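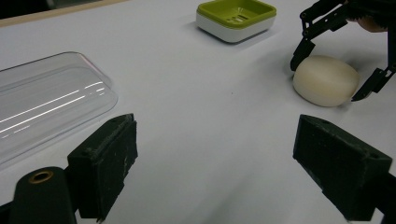 Two hand-held grippers at the table, with the soap dish and the clear container.

The planning round for the coming equipment year closed in July, and several readers of these pages have asked how a small manipulation group arrives at its figures. What follows is a record of how ours were reached. It reflects my own view of the process and should not be read as a purchasing policy.

The request began with a simple question: whether to buy a second robot arm or to spend the same line on hand-held grippers and the items that go with them. The arm had been in the draft plan for two cycles. It would have required a new mounting plate, a safety review, and a share of floor space in the Zenda room that we do not at present control. The hand-held units required a table.

I recommended the hand-held units, and the recommendation was accepted with one condition, to which I return below.

The approved figure was $1,330 for consumables and small parts, separate from the grippers themselves. Of this, $600 was set aside for fingertips and pads. Colleagues who reviewed the draft considered that amount high. I would ask anyone preparing a similar request to look closely at pads before reducing the line. The textured face of a finger picks up lint and specks, its edges wear, and a worn pad changes the grip enough to make one month's recordings difficult to compare with the next. In our previous plan, pads were bought from general supplies whenever someone noticed a problem. The record of when they were changed was poor as a result, and part of the Hostalholm set had to be repeated.

A further $200 was assigned to household objects. This is the line that attracts the most comment, as a soap dish does not look like laboratory equipment on an invoice. It was entered under "test articles," with a short note stating that the items would be handled daily and replaced when damaged. Finance accepted the note without a meeting. I would advise against listing the objects one by one, as we did the first time -- each substitution then required an amended form, and a change in the color of a dish was once held for signature.

The choice of objects does deserve some thought before the money is spent. Clear plastic is inexpensive and should be bought early, as its reflections are troublesome for cameras and the difficulty is best met at the start. Rounded objects with a matte surface are easier to see and harder to hold. A two-part article, such as a dish with a separate insert, offers more tasks for its price than most single pieces. We have found little benefit in costly items.

The remainder of the consumables figure covers fasteners, cable, storage boxes, cleaning supplies and return postage. It is held as a single line. Preda, the supplier from which we order most small parts, charges separately for each shipment, and we now combine orders at the end of the month. Riment was also asked for a quotation. Its unit prices were lower, but the minimum order exceeded what we could reasonably store.

The condition attached to the approval concerned operator time. The reviewers observed, correctly, that a hand-held gripper does not move without a person holding it, and that the draft had treated those hours as free. The revised plan lists them beside the equipment, with a rest period written into each session. A task that needs two grippers at one table needs two hands at the least, and in our practice it is usually scheduled with a second operator. Had these hours been included from the beginning, the comparison with the arm would have been closer than I first reported. I still consider the decision sound for this year.

Two matters were left open. The first is the table. The present white surface is satisfactory for most purposes, but pale objects do not stand out well against it, and I have asked whether a darker covering may be charged to furnishings. The second is spare mounts, for which no line exists at all. They have been borrowed from the Zenda stock until now, and the return date on the loan form is approaching.

The request for mounts will go forward with the autumn amendments. The form is shorter this year, although it still asks for the expected service life of every article, soap dishes included.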